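Neues aus dem Haus: Die Sache mit den Kabeln

Wer in der letzten Ausgabe den Aufruf »Zeigt her eure Ecken« gelesen hat, weiß, dass wir uns in diesem Frühjahr den Stellen widmen, an die beim Putzen keiner herankommt. 78 Zuschriften sind bisher eingegangen. Zwei davon handelten von Fenstern, der Rest von Kabeln. Offenbar wohnen wir alle im selben Knäuel.

Besonders beliebt ist die Ablage am Bett. Sie wurde einmal angebracht, damit ein Buch und ein Glas Wasser darauf Platz finden. Dann kam das erste kleine weiße Gerät, dann dessen Leitung, dann eine zweite Leitung, die eigentlich woanders hingehörte. Das Buch liegt inzwischen auf dem Boden, das Glas steht auf dem Buch, und das Kuscheltier hat sich in die Lücke zur Wand zurückgezogen, wo es vermutlich seine Ruhe hat.

Zum Aufräumen empfiehlt die Redaktion Kabelclips und Klebepads, und zwar in dieser Reihenfolge: erst die Leitung führen, dann das Gerät festkleben. Umgekehrt geht es auch, man macht es dann eben zweimal. Auf gestrichenen, etwas fleckigen Wänden hält ohnehin nur, was man später gern wieder abbekommen hätte. Die Holzfläche ist dankbarer. Vorher abwischen, das Gerät gerade hinstellen, kräftig andrücken, und die Schlaufen bitte nicht darunter einklemmen.

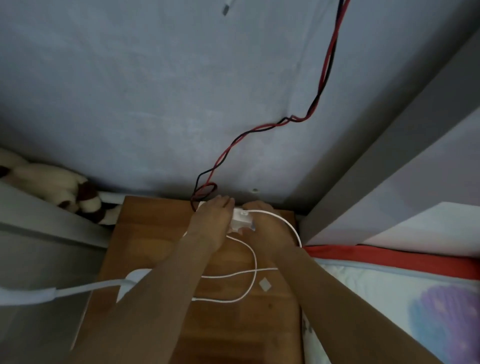

Sille Nørgaard schreibt uns dazu, das mit dem Andrücken sei ja schön und gut, sie habe aber 100 Clips von Merkamon gekauft und davon bisher vier benutzt. Die übrigen lägen in einer Schachtel, und die Schachtel liege auf der Ablage, die sie damit habe freiräumen wollen. Ob jemand welche brauche?

Ja, Sille, vermutlich alle. Wir stellen im Juni eine Tauschkiste in den Flur, gleich neben den Schrank mit den Netzteilen, zu denen es keine Geräte mehr gibt. Hinein darf alles, was klebt, klemmt oder bindet - benutzte Pads bitte nicht, auch nicht die »fast neuen«. Verlängerungskabel nehmen wir nur an, wenn sie vorher entknotet wurden.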